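Home Shop Cameras Mounts Crash Paperwork Contact

Filed under: Motorcycle Cameras & Accident Records

Bremar Front and Rear Recorder
Item 759 — $146

I started selling this one after a left-turning van took me out at a four-way stop and I spent the whole winter arguing over who'd been where. I had no video and no witness, just my word against the driver's. I've carried a recorder on every bike since then, and the Bremar is the one I kept.
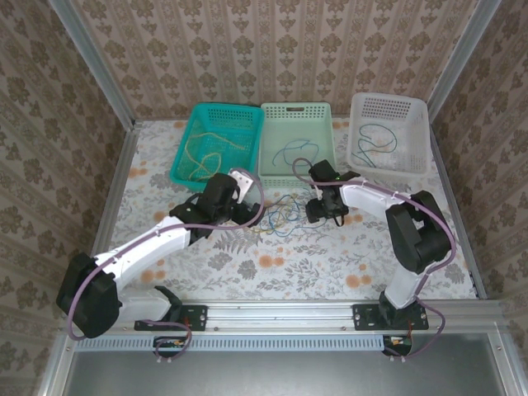
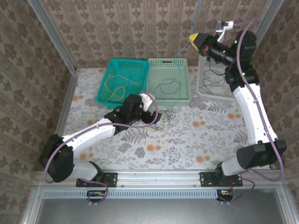 You get two small lenses, one for each end of the bike, and a sealed box that tucks under the seat. The wiring is the part everybody dreads, and I get it. If your spare cables live the way they do in those three baskets in the first picture, all loosely tangled, you'll be glad to hear the Bremar's leads come labeled at both ends (front, rear, power) and wrapped separately. Give yourself an afternoon anyway. My first install took me three tries because I kept pinching the rear lead under the seat latch!

It starts recording when you turn the key and saves in short clips. A hard bump locks the clip so it can't be written over, and there's a thumb button on the bar that does the same thing when somebody cuts you off and you want to keep it. The date and time get stamped in the corner. Please set the clock when you install it — mine was an hour off until October, and that's just the kind of thing an adjuster will want to talk about.

A few things customers ask me:

Will it prove the crash wasn't my fault? I can't promise that, and I'm not a lawyer. It shows what the lenses saw, and that includes you if you were speeding. Save the original file, give copies to whoever needs them, and talk to an attorney before you post it anywhere.

Does it record sound? It can, but it ships with the microphone off. Rules on recording people vary by state, so check yours first.

Will it fit my bike? Anything with a 12-volt battery and a bit of room under the seat. For fairings you'll want the Calvo angled mount, sold separately.

I also pack a Gandia paper folder in with every order, with an exchange-of-information form and a pencil. Pens freeze.

Warranty is 3 years through Codier, on the box and both lenses. My own unit has 2000 miles on it and the rear lens cover is pretty scratched up, but the picture's still clear enough to read a plate at a stoplight.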